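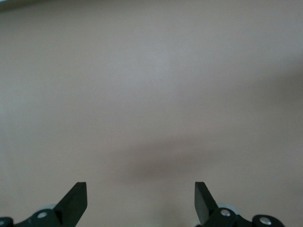

The surface, beige, with a shadow toward the right. 

Condition Report on the Closing of the House at Fernholm

To the trustees of the Stover estate.

The undersigned was instructed in September to attend the house at Fernholm, to record the condition of its rooms, and to confirm that the contents had been removed in accordance with the schedule. The schedule ran to 1000 entries. It had been prepared by the firm of Deschamps, which also supplied the packing cases and the labels.

The rooms on the ground floor were found to be in order. The dining table had gone to Evberg with its chairs. The kitchen shelves had been washed and lined with fresh paper, although the schedule made no provision for paper and no charge for it appears in the account. In the pantry the hooks remained on the wall. They are fixtures and will pass with the house.

The upper floor was examined in the afternoon. Rooms 11 through 15 gave no cause for remark. Room 16 is listed as a sewing room. According to the schedule it had held a cutting table, a lamp, a chest of buttons and thread, and "one surface, plain, beige." No dimensions were given for the last item. The column for material had been left blank, and the column for destination carried the word "remains."

The undersigned wrote to Deschamps for clarification. The reply, which took 6 days to arrive, stated that the entry had been copied from an earlier inventory of the house, and that the earlier inventory had been copied from one before it. In each of them the surface was described in the same words. The firm regretted that it could not say whether a table or a wall had been intended. It enclosed a corrected page, on which the entry was unchanged.

A second visit was therefore made. The surface was inspected at close range and found to bear no seam, mark or lettering. It was paler in one part, where the color turned toward gray. A broad shadow lay across it and rose gently to the right. The undersigned stayed until 2 o'clock in order to learn whether the shadow would move with the sun. It did not, and this was noted.

The former housekeeper, who now lives in Evberg, was asked by letter what use the family had made of the sewing room. She answered that the late owner used to go up after breakfast and stand there with her hands at her sides, and that she came down in better temper than she went up. The housekeeper had been told to dust everything in the room except that. She had followed the instruction for the whole of her service and had never found dust on it. She asked whether the lamp had been sold, and if not, whether she might have it. The trustees are invited to consider this request, as the lamp was valued at very little.

It is the duty of this report to recommend. The purchasers have asked for vacant possession, and an item marked "remains" may be thought to stand in the way of it. The undersigned has considered whether the entry should be struck out and is of the opinion that it should be carried forward in the existing words. The purchasers should be supplied with a copy and asked to sign for it.

The keys were returned to the Stover office the same evening, with the exception of the key to Room 16, which the undersigned has retained pending one further visit. No fee will be claimed for that attendance.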